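To: hetureo-list
Subject: Re: [hetureo] Lid task: grasp order and wrist view

Replying to the list and not off-list, as the Grillville team asked for the same notes last month. The quoted part is from the first message in this thread.

> We are two weeks into the box and tray task and our left arm
> still closes too early. Do you trigger the close from the wrist
> view or from the overhead view? And do you let the right arm
> move while the left one is holding something?

We trigger from the wrist view and use the overhead view only for the approach. The reason is focus. With our lens the fingers are sharp and everything past them gets soft quickly, so a threshold on edge strength tells you very little until the part is between the fingers. We tried edge strength for most of November and dropped it. What we use now is the dark area in the gap between the fingers compared with the white of the table. On a white table with black parts it is a crude test, and it has held up better than anything else the club has tried. 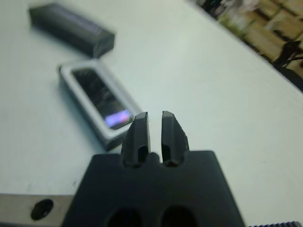 Filed under: Wrist view, calibration

Set exposure by hand and lock it. Auto exposure will chase the white table and then jump when a black part fills the view. Our setting was found with the room lights on and the blinds down, and it has to be redone if either changes. Write the value in the log header. We lost an evening to a header that still had the old one.

The finger offset in the Ilard config file is measured from the tip, not from the slot. The comment in the file says slot. Please fix your local copy; I have sent in a change but it has not been merged. If your left arm closes early by a constant distance, check this before touching the threshold.

Second question, right arm motion. In our version the right arm holds at a standoff with its fingers open until the left arm reports a stable grasp. It may change its wrist angle while waiting. It may not translate. We allowed both at first, and the planner kept finding paths that crossed the left arm's retreat path. Both arms were within their own limits the whole time, so no fault was raised.

A stable grasp means the finger position has changed by less than 2 encoder counts for 475 ms. Shorter windows passed grasps that slipped during the lift. Longer ones cost time under the Murakami rules, where the clock does not stop for waiting.
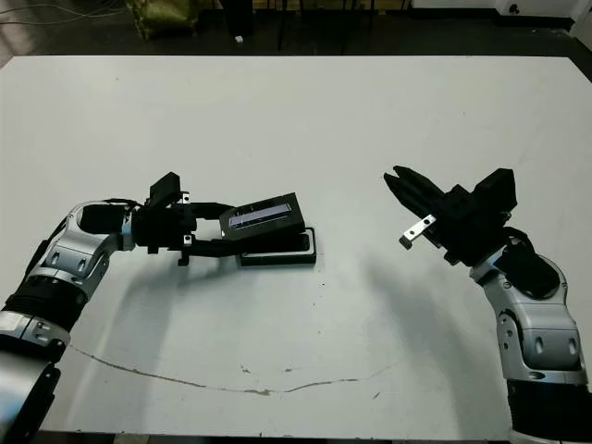
The tilt on lift is set separately from the height. Lift first, tilt second, and keep the tilt rate low until the part has cleared the raised rim of the tray. If you blend the two moves, the low corner of the part drags. The blend parameter is in the same config block as the offset and defaults to on.

For the return move we reverse the order: level, lower, open. We open to a fixed width and back out along the finger axis. Opening fully is faster but can push whatever is next to it.

Results from our last set of runs: 54 attempts, 2 failures, both on the return. In both the part came down on the rim. I think this is an error in the recorded tray pose and has nothing to do with the grasp, but I have not shown that yet. The test would be to re-register the tray before every attempt and see if the failures go away. That makes each run a good deal slower and we have one session left before the lab closes for break.

One more item on layout. Leave more room than you think you need between the tray and the box. The detector splits them well when there is white table between them and badly when their shadows join. Shadows from the arms count too, so check with both arms at standoff, not parked.

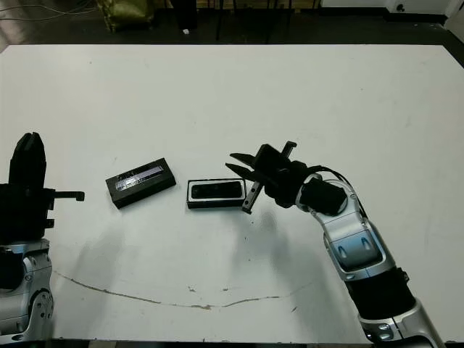
Grillville team here. We saw the same return failures and traced ours to the tray moving slightly when the part is lifted out. The recorded pose was correct at the start of the run and wrong by the end. Re-registering once, right after the lift, fixed most of it and costs much less than doing it before every attempt. We can post the patch against the current Ilard branch. Can you confirm whether your finger offset was already corrected for those runs? Ours was not, and I would like to compare like with like.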